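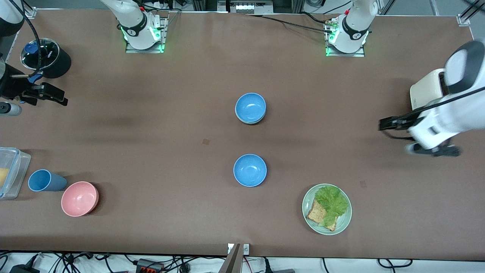

Tableware and food items on the long brown table, with the two white arms behind.

Prurnora Dictionary, pre-release inspection of the new words list
Checked by Gilmar Rangel, Thu 6 September

1. Every new headword has at least three dated citations.
OK. I went through all 146 of them with a pot of coffee and enjoyed myself more than I should admit. "Glamp" has only just scraped by, but it did scrape by.

2. Pronunciations match the audio clips.
NOT YET. Two clips are swapped, "gif" and "gift", and I can see how that happened! Ward Declercq is re-linking them and I will listen again once he's done.

3. Offensive and slang labels reviewed by a second reader.
OK. Ward and I disagreed over "janky" for most of a lunch hour. We settled on "informal" — no need to open that one up again unless somebody feels strongly.

4. No definition uses a word that we don't define ourselves.
OK with one fix. "Doomscroll" leaned on "newsfeed", which we had as two words and nowhere as one. It now says "news online", and I think it reads better anyway.

5. Word of the Year page: lookup figures agree with the log.
FAIL. The page says 2495 lookups for "resilient" in July and the log says 2561. Please go with the log, and please change the little chart as well, as it was forgotten last time.

6. Links from older entries still work.
PARTLY. I tested the first 2000 and found one dead link, under "pragmatist". The rest are still to do.

7. Spelling of names in example sentences.
OK. Villanueva has two l's all the way through now, bless whoever fixed it.

Still open: items 2, 5 and 6. Leave your initials beside each one when it's finished, and do come and find me if any comment is unclear.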